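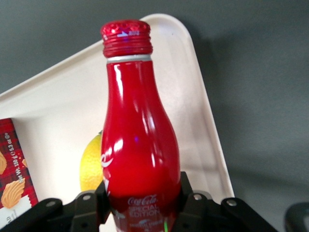 Davness has put its Masirska two-finger gripper kit on general sale, ending a trial period in which the unit was supplied only to integrators. The kit is priced at $3,000 and includes the gripper, a pair of angular finger brackets, drilled mounting arms, a wrist camera and a power and signal cable.

The kit is aimed at small warehouses and packing rooms that handle mixed grocery and gift lines, where items differ in shape and finish from one pick to the next. Davness lists a maximum opening of 135 millimetres. Grip force is set in software and can be stored against each product code.

Glossy metal containers remain one of the harder classes for camera-guided picking. Highlights on a painted aluminium bottle shift as the arm moves, and a contoured body gives flat fingers a limited contact area. The company's guidance is to grip such bottles low on the body, leaving the neck and cap clear, and to keep the camera's exposure fixed during the approach.

Workneh, a contract packer that took part in the trial, ran the gripper over 1,092 picks from shallow trays holding bottles, boxed biscuits and loose fruit. It recorded 149 picks that needed a second attempt. Most were boxes standing close to the tray wall, where one finger could not get past the rim. Bottles accounted for few of the repeats, although Workneh said its operators had to lower the default force setting for thin-walled containers.

The mounting arms carry a pattern of round holes so that the fingers can be moved outward for wider goods. Changing the spacing requires a hex key and a recalibration, which Davness says takes around nine minutes. Fingers with rubber facings are sold separately.

Software support covers arms that use the Vekach controller. Drivers for other controllers are planned, but the company has not given a release date. Existing trial units can be brought up to the retail version with a firmware update and a replacement cable.

Orders placed before the end of March will ship in April. The warranty is 12 months on the gripper body and excludes wear to the fingers.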